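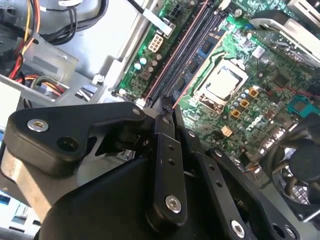

Fig. 3. Gripper working next to the memory slots of the Dell board, seen from the wrist camera.

4.2 Unwanted contact near the memory slots

Cable routing was not the largest source of failed runs in our study. More runs were stopped by contact between the gripper and parts that do not belong to the task. In Fig. 3 the fingertip points down into the gap beside the slots, close to the white latch, and the black link plates below it cover much of the view. The planner of Zedwood, the control software used in this work, checks collisions for the fingers and the palm. In the version of March it did not check the outer link plates, which need more space when the fingers are opened. We found this mistake only after the second protective stop.

Both protective stops happened during the approach to a latch. The force limit was set to 500 grams at the fingertip, and this limit was never reached. The load went through the side of a link plate instead, and the fingertip estimate did not see it. The arm was stopped by its own joint monitor, 800 milliseconds after the first change in motor current. For a memory slot this is a long time. One latch was bent in the first event, and the board was replaced before the tests were continued. Kneževič and Tsuchiya inspected the second board and found no damage.
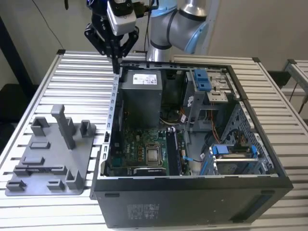 Department of Mechanical Systems, Disassembly Robotics Group, Hadano

The general arrangement was kept the same for all runs. The computer case lies on its side on the aluminum profile table, with the side panel removed, and the gray printed fixture plate is placed to the left of it. The tall post of the fixture also has to be included in the collision model. With the arm coming from above, a path that avoids the drive cage may bring the wrist nearer to the metal rim of the case, and a small error in the case position then becomes important. We measured an offset of 3 millimeters after the case had been turned over and put back by hand.

Three changes were made. The link plates were added to the collision model at their widest opening. The fingers are now opened above the rim and keep this width until they have left the case. The stop condition uses the change of joint current together with the fingertip force, as was proposed by Bošković for the Riddale cell. After these changes we had no more protective stops at the latches, but 2 approaches were refused by the planner because no free path was found. We consider a refused approach a safe result, although it still needs an operator.

The wrist camera could not give an early warning. Its view of the slot area is partly hidden by the gripper itself, as Fig. 3 shows, and the side of the plate that touched the latch was not visible to it in either event. A second view from the side of the table is discussed in Section 5.

Filed under: Robot Safety, Disassembly, Conference Papers

This site uses cookies to remember your reading settings. Accept | Manage cookies

Contact the group | Copyright 2025 Disassembly Robotics Group | Back to top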